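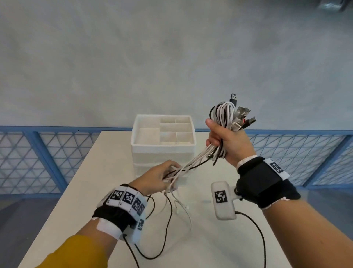 Ordnungsbox mit Schublade, weiß. Kabel nicht im Lieferumfang.

Greronex Ordnungsbox 289
Hersteller: Dimex

Jeder Haushalt besitzt dieses Knäuel. Es wohnt in einer Schublade, enthält mindestens ein Ladekabel für ein Telefon, das längst verschenkt ist, und gibt das gesuchte Ende erst nach zähen Verhandlungen frei. Die Box kann daran nichts ändern, solange Sie es im Ganzen hineinstopfen. Entwirren müssen Sie schon selbst.

Danach wird es angenehmer: Das große Fach links nimmt die langen Kabel auf, die fünf kleineren rechts sind für Adapter, kurze USB-Kabel und alles, dessen Zweck gerade niemandem einfällt. Unten sitzt eine Schublade. Dort landet erfahrungsgemäß der Rest.

Material: Kunststoff, weiß
Form: quadratisch, oben offen
Artikelnummer: 315-9
Gewicht: 400 g
Reinigung: feuchtes Tuch, keine Spülmaschine

Kundenstimme
„Beim Einräumen drei Kabel gefunden, die ich im August neu gekauft hatte. Box ist gut, ich bin das Problem.“ Stamatia Karagiannis

Einen Deckel gibt es nicht, auch nicht auf Nachfrage. Fragen zum Artikel beantwortet Jabari Mwaipopo im Laden Hagedorn, täglich ab 9 Uhr.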